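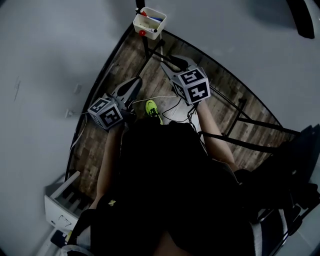

Runness 室内兼用スニーカー(ネオングリーン、サイズ39)を使った感想

三月に買って、今日で131日になりました。買ってすぐの感想はインターネットにたくさんありますが、数か月後の感想はあまり見つかりませんでしたので、自分で書くことにしました。私の日本語は母語ではありませんから、靴の専門の言葉が少しまちがっているかもしれません。その場合は意味で読んでください。

買った理由

私は家の中でも靴をはく習慣の国で育ちました。日本に来てからは、もちろん玄関で靴を脱ぎます。けれども、仕事部屋の床はとてもかたくて、スリッパだけでは夕方になると足の裏が痛くなりました。それで、外では一度もはかない、部屋だけの靴を一足持つことに決めました。

最初はスリッパの高いものを探しました。でもスリッパは、かかとが固定されませんので、床に座ったり立ったりする作業のときに脱げます。前かがみの姿勢で足を引くと、スリッパだけがその場所に残ります。ひもで締める靴ならその問題がないと思い、スニーカーを調べ始めました。

候補は三つありました。Imexのひもなしの靴、Sárköziの革の靴、そしてこのRunnessです。Imexは友人のMarijke Schoutenがはいていて、借りて試しましたが、甲の部分が私の足には低すぎました。Sárköziはとてもきれいな靴です。しかし部屋の中で使うには値段が高く、手入れも必要ですから、あきらめました。

サイズについて

一番迷ったところです。私の足はヨーロッパのサイズで39です。日本の店ではセンチで選びますが、換算の表が店によって違います。ある店の表では24.5、別の店の表では25と書いてありました。Runnessは箱にヨーロッパのサイズも書いてあるので、私は39をそのまま選びました。

結果は、薄い靴下ならちょうどいいです。厚い冬の靴下では、小指のところが少しきつく感じます。足の幅が広い方は、半分大きいサイズのほうが安全だと思います。つま先の長さには余裕がありますが、幅の余裕はあまりありません。

一度サイズ交換を考えて、店に電話で聞きました。交換の送料は1,000円で、室内で試しただけの靴に限る、という説明でした。係の方はゆっくり話してくださって、とても助かりました。結局、一週間はいているうちに幅が足になじんできましたので、交換はしませんでした。

色について

ネオングリーンです。画面で見たときは、もう少しおだやかな緑だと思っていました。箱を開けて、本当に光るような緑でしたから、少しびっくりしました。ひもは暗い色で、これがあるので全体が引きしまって見えます。ひもまで緑だったら、私は返品したと思います。

私の部屋の床は、茶色と灰色がまざった暗い木目の板です。服もほとんど暗い色のものばかり着ます。ですから、部屋の中で色があるのは足だけ、という日が多いです。最初は恥ずかしかったのですが、今は気に入っています。朝、暗いうちに起きたときも、靴がどこにあるかすぐにわかります。以前使っていた黒いスリッパは、暗い床の上でよく見失いました。

同じ形で灰色もあります。家族に笑われたくない方には、そちらがいいかもしれません。夫は今でも、この靴のことを「カエル」と呼びます。

床に座るときの使い心地

私は床に座って仕事をする時間が長いです。道具や紙を広げるとき、机よりも床のほうが広いからです。いすの上の使用感は他の方のレビューにありますので、ここでは床の使い方をくわしく書きます。

まず、足を体の前に置いて、上半身を前に倒す座り方です。このとき、足の裏がすべらないことが大事です。靴下だけだと、板の床では足が少しずつ前に出ていって、何度も座り直さなければなりません。この靴の底はよく止まります。体重を前にかけても足がその場所に残りますので、腰が楽です。これは買ってよかった点の一番目です。

次に、あぐらです。あぐらには合いません。くるぶしの下に靴のふちが当たり、十分くらいで痛くなります。靴のふちはやわらかい素材ですが、それでも体重がかかると気になります。あぐらの時間が長い日は、私は靴を脱ぎます。

正座もためしましたが、これは靴をはいてする座り方ではありませんでした。つま先が曲がって、底の形が元に戻らなくなる心配もあります。

片ひざを立てる座り方は問題ありません。立ち上がるときも、つま先がよく曲がりますので、手をつかないで立てます。私は四十代で、ひざがあまり強くありませんから、この点はうれしいです。

床への影響

板の床で使う方は、底が床にあとを残すかどうかを心配すると思います。私も心配でした。借りている部屋ですから、傷をつけると困ります。

最初の週に、目立たないすみで強くこすってみました。うすいあとがつきましたが、ぬれた布でふいたら消えました。ふつうに歩いたり座ったりするだけなら、あとを見たことはありません。ただし、私の床は暗い色で、木目もはっきりしている模様ですので、小さなあとは見つけにくいです。白い床や明るい床の方は、先にすみの場所で試してください。

もう一つ、底のみぞに小さいごみが入ります。髪の毛や、紙の切れはしなどです。砂のような固いものが入ると、歩くたびに床をひっかきますので、私は週に一度、古い歯ブラシで底を掃除しています。三分で終わる仕事です。

音は静かです。下の階に住んでいる方に迷惑をかけるかと思いましたが、はだしのかかとの音よりも小さいと家族が言いました。ただ、床をふいた直後は、キュッという音が出ます。かわけば出なくなります。

ひもについて

ひもは少し長すぎます。測ったら120センチでした。ちょう結びにすると輪が大きくなり、床に座ったときに輪が横にたれます。床に電源コードなどがある部屋では、輪を引っかけないように注意が必要です。私は輪を二重に結んで短くしています。

結び目は、最初のひと月はよくほどけました。ひもの表面がすべるからだと思います。Dosdaleという会社の、ゴムの入ったひもに交換している人もいるそうです。私は元のひものままです。使っているうちに表面が少しざらざらしてきて、今は夕方までほどけません。

室内の靴は、一日に何度も脱いだりはいたりします。そのたびに結ぶのは面倒です。私はゆるめに結んで、くつべらを使ってはいています。かかとを踏んではくと形がくずれますから、がまんしてください。私は二回踏んでしまいました。その右足のかかとは、左足よりもやわらかくなっています。

暑い季節

六月までは快適でした。七月に入ってから、足の甲があつく感じる日があります。風を通す力は、ふつうのスニーカーと同じくらいだと思います。特別にすずしい靴ではありません。

においは、中敷きを外してかわかせば気になりません。中敷きは簡単に外れます。洗うときは手洗いをすすめる、と説明書に書いてあります。私は二週間に一回、ぬるい水と石けんで洗って、かげで干します。一晩ではかわかないことがありますので、夕方ではなく朝に洗うほうがいいです。本体はまだ一回しか洗っていません。洗ったあと、緑の色は変わりませんでした。

悪いと思った点

足の幅がせまいことと、ひもが長いことは、もう書きました。

ほかには、右の靴の中の、舌のような部分(日本語では「ベロ」と言うそうです)が外側にずれてきます。歩く時間が長いとずれますが、座っている時間が長い私の場合は、一日に一度直せば足ります。左はずれません。Marijkeに聞いたら、彼女の靴でも右だけずれると言いましたので、靴よりも歩き方の問題かもしれません。

箱にも不満があります。とても強いのりでふたがとめてあり、開けるときにやぶれました。交換するつもりがある方は、カッターを使ってていねいに開けてください。

それから、説明書の字がとても小さいです。日本語の部分は漢字にふりがながなく、私は辞書を使って読みました。内容はむずかしくありません。

どんな方に合うか

板の床の部屋で、立ったり座ったりをくり返す方に合うと思います。足が細い方、またはふつうの幅の方です。たたみの部屋では使わないでください。私は一度うっかりたたみに乗ってしまい、すぐに脱ぎましたが、気持ちのいいことではありませんでした。

外で走るための性能は、私にはわかりません。一度も外ではいていませんし、これからもはかないつもりです。走る方は、ほかの方のレビューを見てください。

点数は五点のうち四点です。幅のちがうサイズがあれば五点にしました。

追記:質問をいただきましたので、答えを書きます。底の厚さですが、ものさしを当てても、丸い形なのでうまく測れませんでした。背の高さは、はだしのときより少し高くなります。台所のたなに手が届くようになりましたが、低いドアのある家では頭に気をつけてください。

中敷きだけの販売は、私が店に聞いたときは在庫がありませんでした。秋にまた入るそうですから、入ったら一組買って、古いものと比べて書きます。

Tineke Timmermans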